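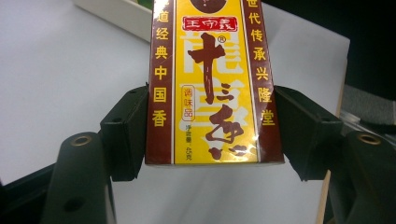 Wodlow food fair, write-up as promised, typed fast before I forget it all. Second year for me, first year they've had it in the old wool hall and not the parking lot, and what a difference a roof makes. Doors at 10, line already down to the bus stop. We went straight to the back for the spice and dry goods tables, which is where I spent most of my money last time too. Chinese spice mix there, the thirteen-spice kind, 十三香 in big brush letters down the front of a yellow and maroon box, 王守義 in the red logo. Bought it. Plan is dumplings, then maybe a braise if there's any left over.

Other stuff at the back: dried mushrooms by the scoop, four kinds of chili flake, star anise a lot cheaper than my grocery store. Cash only at most tables. The ATM by the coat check was out of money before noon — bring your own.

Middle of the hall was the cooked food. Long lines, short tables, nowhere to sit. Had a lamb flatbread from Hiltside, who drive in every year with that enormous flat griddle. 15 minutes wait. Good bread, a bit stingy on the lamb, great pickled onion. My sister had the leek pancake and would not share. Soup stand next door ran out of bowls and was serving in coffee cups, which worked fine until you got to the noodles.

Brustular had the corner with the cheeses. They do a talk at 11 and another at 2, we caught the second. Supposed to be half an hour, went nearly an hour, all about washing rinds and how the cellar changes from winter to summer. Interesting but I was standing behind a pillar. Tasting after: 3 cheeses, the middle one (soft, orange, smells like a barn) the clear winner. Came home with a wedge. The car still smells.

Lu is the tea people. Small stand, easy to miss, left of the stage behind the bread. They'll pour you whatever you point at and dont rush you. Got a roasted oolong and a bag of something smoky I didn't write down the name of. Wish I had.

Upstairs was crafts and knives, very hot, stayed five minutes. A knife sharpener was taking drop-offs, pick up before closing. Good idea, will bring mine next time.

Practical things. Parking on the river side is free but fills up early. Stroller people, use the side door, the front has steps. Restrooms only on the ground floor. They said roughly 100 stalls, felt like more becuase of how they wind you around. Tickets at the door were cheaper than last year, kids free.

They do a smaller one in October, outdoors, mostly produce and cider. Might go for the apples.

Posted 31 December 2021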